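Je venais d'appeler Kamath pour lui dire que j'abandonnais quand Breveo a fini sa nuit de calcul. Breveo, c'est notre simulateur, baptisé par Yamuna Shenoy un soir de décembre — elle refuse toujours de m'expliquer le nom.

Il faut dire que j'y croyais à peine, à sa méthode ! Elle voulait changer les murs et les sols à chaque essai, du marbre, des briques, n'importe quoi, pour que la pince apprenne à se ficher du papier peint (c'est son mot). Moi je défendais ma cuisine toute grise, bien sage, où l'on échouait très proprement.
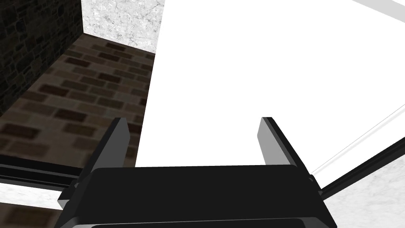
La pince dans Breveo, doigts écartés devant la grande surface blanche.

J'ai ouvert le journal avec mon café. 1695 essais, 129 échecs. J'ai relu la ligne 3 fois, puis j'ai soupçonné un bug, évidemment, et j'ai passé la matinée à le chercher en grognant. Rien.

Yamuna est arrivée vers midi, le manteau encore boutonné. Elle a regardé l'écran, puis moi.

— Tu as rappelé Kamath ?

— Pas encore.

— Alors rappelle-le, et dis-lui que tu gardes ton bureau.

Elle m'a piqué mon café froid et elle est repartie choisir des carrelages.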